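Visit Report: Open Day at the Stullumlow Broadcast Archive
2 January 2019
14 shares | 3 comments

The Stullumlow archive opens its transfer rooms to visitors once a year, in April. I attended the morning session. The holdings are radio and early television panel shows, most of them produced by Inlow, a regional network that stopped making its own programs before color.

The tour starts in the cold store. The catalog lists 743 transcription discs, nearly all 16-inch lacquers on aluminum, with a smaller group on glass. Discs stand vertically with rigid dividers. Our guide, Arnout Michiels, has run the transfer program from the start and kept to technical matters.

Most of the discs carry a quiz called The Drekby Question. It ran on radio first and moved to television with the same host and a reduced panel. The television version was carried live, and only four kinescopes are known. The radio run is much better covered, although second halves are often missing. Each side holds 15 minutes, so a half-hour program took two sides, and the discs were not always kept together.

Transfer takes place in the room next door. Each disc is cleaned, inspected under raking light, and played on a turntable with a long arm. The operator picks a stylus by trial — a worn groove often plays better with a larger tip that rides higher on the wall. The signal is captured flat, and equalization is applied later to a copy. Lacquers that have begun to shed are played once only, with no test pass. 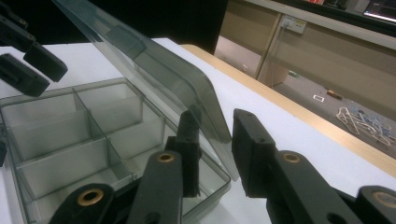 Episode numbering is the main unsolved problem. Inlow numbered its broadcasts, but Kuusisto, the sponsor for the middle seasons, used a separate series for its own paperwork, and the disc labels follow either one. Michiels compares announcer credits and commercial copy to place undated sides. Some 300 sides have been placed this way. The rest are listed by label number with a query mark.

The session closed with playback of one complete radio episode. Surface noise was moderate, and the audience microphone was set too high for the first few minutes. Speech was clear throughout. Listening copies can be requested at the front desk, one program per visit.

Related
Kinescope Basics: Why the Picture Flickers
Panel Shows on Regional Radio, Part 2
Reading a Transcription Disc Label
Sponsor Names in Program Titles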